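Fiche de contrôle – atelier de composition florale, salle du rez-de-chaussée
Site : Vutville
Période : juin
Contrôle fait par : Hanneke Van Acker
Présent : Ebenezer Gbeho
Copie : Huiling Yu

Cotation : C = conforme, NC = non conforme, SO = sans objet. Les commentaires sont à remplir même quand le point est conforme.

1. Accès et circulation

1.1 Porte d'entrée dégagée, ouverture complète – C
1.2 Issue côté cour déverrouillée pendant l'activité – C
Clé rangée dans le boîtier mural, étiquette à refaire.
1.3 Passage libre derrière les chaises – NC
Deux cartons de papier de soie au pied du radiateur. Déplacés pendant la visite. À ranger en réserve, étagère basse.
1.4 Sol sec autour du point d'eau – C
Le tapis antidérapant se relève dans un coin. À surveiller.

2. Électricité

2.1 Prises murales sans trace de chauffe – C
2.2 Alimentation 220 V, capots en place – C
2.3 Pistolets à colle débranchés après usage – NC
Un pistolet encore branché à l'arrivée, posé sur son support. Rappel fait à Ebenezer Gbeho. Débrancher avant la pause, pas seulement en fin de journée.
2.4 Multiprises fixées hors du sol – C

3. Outils et produits

3.1 Sécateurs fermés et rangés lame vers le bas – C
3.2 Pinces coupantes pour tiges armées – C
Ressort fatigué sur la plus petite. Remplacement demandé chez Stillier.
3.3 Bombes de vernis dans l'armoire ventilée – C
3.4 Chutes de fil métallique jetées dans le bac rigide – NC
Des bouts trouvés dans la corbeille à papier. Le bac rigide était plein, personne ne l'avait vidé depuis la dernière séance. Guoqing Kang s'en charge.
3.5 Trousse de secours complète – C
Compresses à recommander, il en reste 4.

4. Vases et contenants

4.1 Absence d'éclat ou de fêlure – C
Passer le doigt sur le bord du col. Un vase écarté en réserve, à jeter.
4.2 Vases stables une fois garnis – C
Les petits modèles basculent vite quand le bouquet est large. Lester avec du gravier si besoin, jusqu'à la moitié de la hauteur.
4.3 Vases destinés à l'artificiel laissés sans eau – C
4.4 Hauteur de rangement – C
Rien de lourd au-dessus des épaules.

5. Plan de travail

5.1 Surface plane, sans résidu de colle – C
5.2 Bordure en bois sans écharde – C
Poncer légèrement si l'usure reprend.
5.3 Fleurs en attente posées à plat, tige étendue – C
5.4 Tiges ne dépassant pas du plan – C
Point ajouté à la demande de Huiling Gu, après un accrochage de manche lors d'une séance précédente.

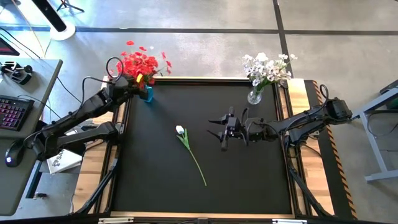

Point 5 – plan noir, vase bleu garni de fleurs rouges, tulipe blanche artificielle à plat.

5.5 Bouquets terminés déplacés à deux mains, une sous le vase – SO
Non observé pendant la visite.

6. Fleurs artificielles

6.1 Tiges sans fil apparent à l'extrémité – C
Vérifier surtout les tulipes de la livraison Trujillo : la gaine plastique se fend parfois au bout. Recouper et recouvrir de ruban floral.
6.2 Têtes bien fixées – C
Tirer doucement. Recoller avant remise en bac.
6.3 Poussière – NC
Bac du fond non nettoyé. Pinceau sec ou air froid, pas de chiffon humide sur le tissu.
6.4 Stock éloigné des radiateurs – C

Suites à donner

Bac rigide à vider – Guoqing Kang, avant la prochaine séance
Cartons de papier de soie en réserve – fait en partie
Compresses et ressort de pince – commande groupée, voir avec Huiling Yu
Tapis antidérapant – à recoller ou à remplacer
Nettoyage du bac du fond – Ebenezer Gbeho

Prochain passage à 5 semaines, même fiche. Les points 1.3, 2.3, 3.4 et 6.3 seront repris en premier.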